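Arms on the teardown line - how's it going at your shop?

clodoveo_k
We do PC recycling at Trelldale, 11 of us on days. Since August we've had two arms on bench 4 pulling cards and drives out of old towers. I used to strip a tower start to finish. Now I open the case, set it down, and go prep the next one. My wrists feel great! My brain, less so.

danzer20
Same deal at my last place. They told us "no one loses hours" and then the night crew quietly shrank. Watch your schedule.

visedum
Come on, that's not every shop. We got arms and I moved to testing, which pays better. I'd never go back to 100 screws before lunch.

danzer20
Good for you, but how many testing spots were there? Two? And how many people on screws?

visedum
Three spots, and yeah, more people than that wanted them. Fair point.

clodoveo_k
Our lead, Hermine Auer, put 1,592 towers on the whiteboard as the target for the quarter. Same crew, bigger number. She did let us pick who trains on the arms, so I put my name down. Got this one at bench 4 this morning:

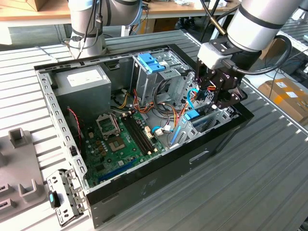 Side panel off, gripper down by the expansion slots.

danzer20
Who does the cables? That's always the part that ends up back on a person.

clodoveo_k
Me, mostly - anything tangled gets kicked over to my bench. I kind of like it, it's the last bit where you have to think. Ask me again in 20 weeks though.

visedum
Get the training in writing. And ask about the pay grade before you start, I waited too long on that.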